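Folton Pantry Network
Progress report to the Stellside Community Fund
Individually Wrapped Snack Stream: sorting, labelling and packing
Reporting period: second half of the grant, to the end of April
Prepared by Meenakshi Chettiar, program coordinator

1. Purpose of this report

This report covers the second half of the grant for the snack stream at the Folton sorting room. It should be read with the interim report, which dealt with the fit-out of the room, the purchase of shelving and the first draft of the sorting procedure. The present report deals with the procedure as it now operates, the labelling of imported goods, changes to pack contents, expenditure against the remaining budget lines, and work outstanding.

The grant agreement lists four deliverables for this period:

Deliverable A: a written sorting procedure for individually wrapped items
Deliverable B: English-language ingredient and allergen cards for goods labelled in other languages
Deliverable C: 2,000 snack packs assembled and released to partner sites
Deliverable D: a handover file sufficient for another pantry to adopt the stream

A and C are complete. B is complete for the main product groups and partly complete for mixed confectionery. D is in draft.

2. Background to the stream

Most donated food at Folton arrives in retail cartons with full labelling on the outer box. Individually wrapped biscuits, crackers and lollies are a different matter. They are commonly donated loose, after the outer bag has been opened or discarded, and the single wrapper often carries less information than the outer packaging. Where the goods are imported, the information that is present may be in a language the sorter does not read.

Before the grant, loose wrapped goods were set aside and in practice a large share went to waste. The grant was sought to establish whether these goods could be identified, checked and released at a reasonable labour cost. Two local grocers, Olatunji Foods and Rokine Wholesale, agreed to supply reference information for the lines they stock and have continued to do so through this period.

3. Sorting procedure (Deliverable A)

The procedure was revised twice in this period and is now at its third version. The main steps are as follows.

3.1 Intake. Loose wrapped goods are tipped onto a covered table in small batches. Anything unwrapped, punctured or sticky is removed at this point and recorded by weight under waste.

3.2 First sort. Goods are divided by type: crackers and biscuits, hard lollies, soft lollies and jellies, and other. No attempt is made to read ingredients at this step. Sorters found that reading and sorting together slowed both tasks and led to goods being put down in the wrong tub.

3.3 Seal check. Each cracker or biscuit packet is checked along its crimped seals and then pressed lightly to detect leaks. Twist-wrapped lollies have no seal to check and are inspected for exposed product at the twists. Twists that have worked loose are treated as open.

3.4 Identification. Items are matched against the reference cards. An item with no card goes to the query tub.

3.5 Packing. Identified items are packed by allergen group and the pack slip is completed before the bag is closed.

The change between the second and third versions concerned step 3.3. In the second version the seal check came after identification, and sorters were spending time identifying goods that were then discarded. Moving the check forward has removed that duplication. Danjuma Ezeani, who supervises the room, reports that the revised order has been accepted without difficulty by both the morning and afternoon groups.

A second, smaller change concerned lighting. Metallic and high-gloss wrappers reflect the overhead tubes, and small print is hard to read at certain angles. Two adjustable desk lamps with diffusers were purchased from the consumables line and have been placed at the identification end of the table.

4. Labelling of imported goods (Deliverable B)

The reference card system has been the most time-consuming part of the project. Each card records the product type, flavour, ingredient list in English, declared allergens, country of manufacture and the source of the information. A card is not issued on the basis of the flavour name alone.

The reason for this rule is best shown by savoury crackers. A packet printed 咸蛋黄味 is salted egg yolk flavour, and a sorter who reads Chinese will identify it immediately. The flavour name tells the sorter to consider egg, but it does not establish whether the product contains egg, milk, soy or sesame, and it gives no information on wheat, which must be assumed for a cracker until the ingredient list is sighted. The card is therefore completed from the outer carton or from the importer's label, and the flavour name is used only to find the right card.
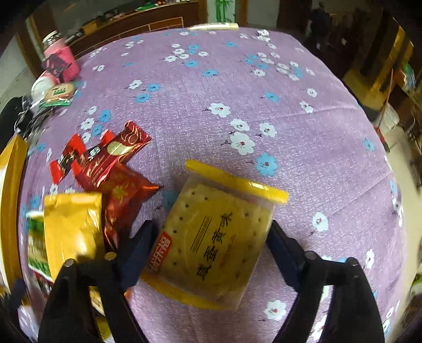
Mixed confectionery remains the weakest area. Assorted festive lollies are frequently sold by weight from open bins, and a single donation may contain goods from several manufacturers with no outer packaging at all. Decorative wrappers in this group often give a brand or a greeting and little else. Chinyere Ibrahim has worked through the assortments stocked by Olatunji Foods and has matched the most common lines to carton labels. Lines that do not come through either grocer are still being handled by enquiry to importers, and response times have been uneven.

At the close of the period the card file held 100 completed cards. This meets the number set in the grant agreement. The unmatched remainder is confined to mixed confectionery, and for this reason the deliverable is reported as partly complete for that group even though the numerical target has been reached.

Translation was carried out by two bilingual members of the sorting team and checked against the importer's English label where one existed. Where no English label could be found, the translation was checked by a second reader before the card was issued. Aminu Usman maintains the card file and holds the record of who translated and who checked each card.

5. Pack assembly and release (Deliverable C)

The target of 2,000 packs was met before the end of the period. Packs were released to 8 partner sites, being the sites named in the schedule to the agreement. No site withdrew.

Pack contents were changed following comments from sites. The original pack combined savoury and sweet items in one bag. Sites serving school-age children asked for the savoury items to be separate, so that crackers could be offered at morning tea and the lollies held back. The savoury pack and the mixed pack are now made up as separate lines and carry different coloured slips.

Breakage was recorded as a concern in the interim report. Thin crackers packed beneath hard lollies were arriving in fragments. The packing order has been reversed, with lollies at the bottom and crackers on edge at the top, and a rigid tub is used for transport in place of the soft carry bags. Sites have since raised breakage less often, although it was not measured before the change and no rate can be given.

Best-before dates continue to require attention. On many single wrappers the date is stamped on the crimp and is faint or incomplete. Items with no legible date are released only where the outer carton date is known. Otherwise they are discarded.

6. Budget position

Expenditure on shelving closed in the first period and there is no further movement on that line. Consumables are within budget, including the lamps referred to in section 3, card stock, laminating pouches, tubs and wipe-down table coverings. Labour for translation and checking exceeded its line, reflecting the mixed confectionery work described in section 4. The excess has been met from an underspend on transport, as permitted under the agreement for transfers within the approved total. The acquittal statement is being prepared by Sixten Nygård and will be forwarded separately.

7. Risks and issues

Reliance on bilingual sorters. Identification slows considerably when neither translator is rostered. The cards reduce this dependence for known lines but do not help with new ones. A colour photograph of each wrapper is being added to its card so that a match can be made by appearance.

Changes in formulation. Manufacturers alter ingredients without altering the wrapper design. Cards now carry a review month, and cards past review are pulled from use until confirmed.

Seasonal volume. Donations of wrapped confectionery rise sharply after Lunar New Year and again after the December holidays. Storage in the room is adequate for the first of these peaks. The second has not yet been tested under the current procedure.

8. Outstanding work

The handover file (Deliverable D) contains the sorting procedure, blank card and slip templates, the tub layout and the waste record sheet. The section on setting up importer contacts is still to be written. Rokine Wholesale has agreed to review it from the supplier's side before release.

Wrapper photographs are to be added to the remaining cards. Enquiries on unmatched confectionery lines will continue, and lines with no reply will be listed in the handover file as not suitable for release.

Queries on this report should be directed to Meenakshi Chettiar at the Folton office.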